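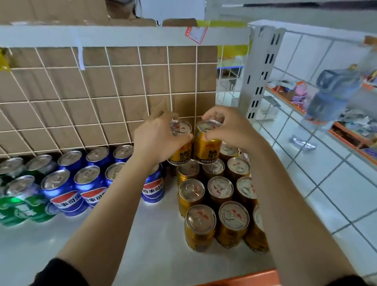
Filed under: Help desk > Stock & Tills
April, by the Tonthorpe shop desk

Fault: Prorura till app sells every drinks multipack as a single can.

09:20 Restarted till. Still generous.
09:45 Re-entered the pack size as 4. It saved as 1, with a green tick.
11:05 Rang Ditden support. On hold for 20 minutes, then told to restart till.
14:10 Found a second product list, last edited by the previous supplier. Deleted it. Pack size now sticks.

Status: closed, reopened, closed.

2 comments

Ginting branch: Same fault, version 5. Which menu is the second list in?

Tonthorpe desk: Settings, Printer, Other. Naturally.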